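Letters in the kitchen: a morning with Silvana Barros

5 September 2021

I got to Drustcombe far too early, so Silvana Barros put me to work. She had a heap of letter tiles that needed sorting into reds and blues, and I sat at her kitchen table doing that while she hunted for clean mugs. I was quite slow at it. (You pick one up, you start trying to make a word, and then you've lost ten minutes.)

Silvana makes spelling sets. You get a bundle of lowercase letters in bright colours and a long shallow tray with a slot in it, and the letters go in the slot, left to right, until you've got your word. She sells them under the name Kubo, mostly to parents and a few infant schools, and she has been at it full time since June.

"I was a teaching assistant for years," she told me, once the tea had turned up. "We had magnetic letters, and they were always on the floor. Or there'd be one child with all the vowels! I wanted something where the word had a place to go."

The place to go is the bit she's proudest of. The first trays were too deep and the letters sank down so you could only see their top halves. The next lot were too shallow and everything toppled over if you breathed on it. "My sister said it looked like a pencil tray, and she was right, it was a pencil tray. I'd copied one." She went through 20 versions before she stopped fiddling, and she still keeps the rejects in a drawer with the tea towels.

I asked why lowercase only, which I thought was a clever question, but apparently everyone asks it.

"Because that's what they read! Open any picture book. You get one capital and then a whole line of little letters. Capitals are lovely and I'll do them one day, but if a child of 4 wants to make 'dog', I'd like it to look like the 'dog' in the book."

And the colours? Do the reds and blues mean something? She laughed at me for that one. They don't follow the vowels, and you can have the same letter in either colour. She tried it the strict way, with all the vowels in blue, and found that children simply learned to grab a blue one for the middle and hope. "They're not daft. They'd worked out my system in an afternoon and they still couldn't spell 'hen'."

We talked for a while about words, and which ones go down well. Short ones with a good noise in them, she says, so "bus" and "mud" and "pop". Anything rude, obviously. After that it's names, and after names there's a stage where they want the longest word they know, and they want it finished in one go.

"Robot" is one of her favourites for that stage. It's five letters, it sounds just as it's spelt (more or less), and it comes apart nicely in the middle, so you can put the front half in and have a breather.
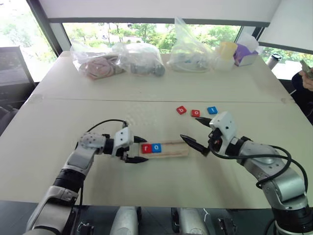
Two halves are easier than five letters

She has a whole routine for this. The second half stays out on the table in the right order, close enough to read, and the first half goes in the tray. You say "ro", you say "bot", and then you say them closer and closer together until somebody shouts.

"If I hand over all five in a muddle, some of them just freeze," Silvana said. "With the 'b', the 'o' and the 't' sitting there already, they can see where it's heading. And they notice there's an 'o' in both bits, which they think is hilarious. I don't know why. It's never failed."

I had a go with "carpet" and can report that it works on adults too, or at least on me.

The less charming side of the business is bags. Everything in Silvana's house lives in clear plastic bags, and she makes no excuses for it. She tried pretty tins first, and she'd open every single one looking for the letter she needed. "A bag, you look at it and you know. It's ugly, but I've got 1,000 tiles in the back bedroom and I'm not opening tins all night."

Her tiles are cut for her by a small workshop called Tronditz, and the trays she finishes herself, sanding the edges out in the yard when it's dry. Each one takes her nearly 2 hours if she counts the waiting about between coats of oil. She'd like to get quicker, but she also quite likes the yard.

Next on the list is a stall at the Dradby toy fair, where she's planning to leave a tray out with a half-made word in it and see who stops to finish it. I asked which word. She wouldn't say, but she did take back the "z" I'd been holding for most of the morning.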